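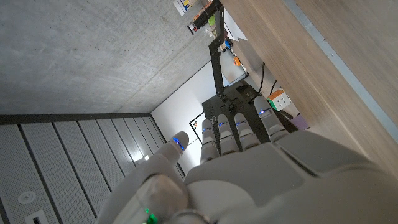

Grief support group returns in November

The Emska Counseling Center will run its evening grief support group again this fall. The group is for adults who have lost a partner, parent, child, or close friend, whether the loss was recent or many years ago.

Nawal Belkadi, a licensed counselor at the center, will lead all six meetings. Each one lasts 90 minutes and takes place in the Cherkaoui Room on the second floor. The first half is set aside for a topic, such as sleep, holidays, or going back to work. The second half is open discussion. You do not have to speak – listening is fine.

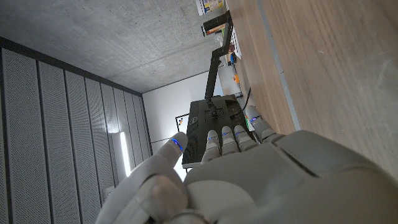

Hand with its thumb up and four fingers curled forward.

The fee is $100 for the full series. A reduced rate is available, and you can ask for it on the sign-up form without giving details of your income. We ask that people come to the first meeting if they can, as new members are not added after the second.

Please call the front desk before you register if you are already seeing a therapist. 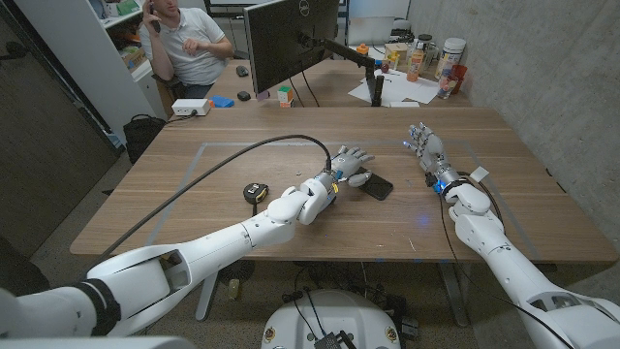 She or he may want to talk with you about how the group would fit with your sessions. Registration forms are at the front desk and at our Goltton office. Completed forms can be dropped off at either location.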